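Closing the Lid: Teaching a Two-Armed Robot in Simulation to Tidy a Table

Final project report, Robotics and Machine Learning module, Costalby
Submitted November 5, 2024

Summary

My project asked a fairly small question and I ended up having a brilliant time with it. If you train a two-armed robot on simulated tables, does it help to change the look of the table between practice runs, or is it better to change where the things on it are put? I expected the look to matter most. It was the placing that won, and by a good margin.

Background

When a robot learns by copying recorded examples, it tends to learn the examples a bit too well. Move a bowl by a hand's width and it reaches for the spot where the bowl used to be. The usual cure is to make the examples more varied, and a simulator is a lovely place to do that because a new table costs nothing (apart from the rendering time, which I complain about further down).

There are two kinds of variety I could add cheaply. The first is appearance: the covering on the table, the colour of the objects, the direction of the light. The second is layout: which objects are out, how they are turned, and how closely they are bunched together. Most of the reading I did for the module mixes the two, so you can't tell which one is doing the work. I wanted to pull them apart.

The setup

I used Flirnell, the simulator we have on the teaching machines, with the Zimley task set loaded into it. Zimley gives you a table, two arms and a library of household objects, some of them quite simplified. I picked 5 tasks from it, all of them tidying jobs of one sort or another: closing a laptop, lifting a cloth off food, moving a bowl to the middle, and so on. Both arms are available in every task, though several can be done with one.

I recorded 590 demonstrations in total by steering the arms with a pair of hand controllers. It took most of July and I got much better at it as I went along, so I shuffled the recordings before splitting them up. Otherwise one group would have had all my clumsy early ones!

The demonstrations were then replayed and re-rendered to make the two training groups. The appearance group kept the layouts fixed and swapped coverings, colours and lights. The layout group kept one plain look and moved the objects. The policy, training time and everything else stayed the same for both.

For the final tests I built cluttered tables that neither group had trained on. These are the ones I'm proudest of. In this one the right gripper is in at the pile on the oval mat, where there is a croissant tucked in by the black object, and the open pink laptop takes up a lot of the room between the arms.

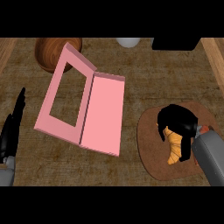
Results and Discussion

Each trained policy had 45 attempts at every task. A run counted as a success if the simulator's own checker agreed at the end of it, so I wasn't marking my own homework.

The layout group did better on every task. The gap was smallest for closing the laptop, where the object is big and there is plenty of it to push against. It was widest for anything involving a pile. Policies from the appearance group would go confidently to a sensible height and then close the gripper beside the object, over and over. Watching the replays, you could see that they had learned a place on the table and hardly used what the camera was telling them.

The layout group made different mistakes, and to me these were the most interesting part of the whole project. They found the right object nearly every time but often took hold of a neighbour as well. Cloth was the worst for this. A fold gets pinched together with whatever is underneath, and the lot comes up in one go.

I also tried a mixed group, with half of each kind of variety. It came out very close to the layout group on plain tables and slightly ahead of it on the patterned coverings. I only had time to train it with 2 random seeds, so please treat that as a hint and no more.

Problems along the way

Rendering was slow. The soft shadows in Flirnell look great but they doubled the time per image on our machines, and I lost nearly a week before I found the setting. I also had to throw out one task (stacking cups) when the checker kept passing runs where the cups had fallen over.

What I would do next

First, more seeds for the mixed group. Second, I'd like to vary layout in a cleverer way, with extra practice on crowded spots where the gripper has little space. The MacPherson lab downstairs has a real pair of arms, and trying the layout policy on those would be a dream, although the objects would need to be matched quite carefully first.

The recordings, training scripts and test tables are all in the module's shared folder under the project title. The replay viewer needs the older version of Zimley.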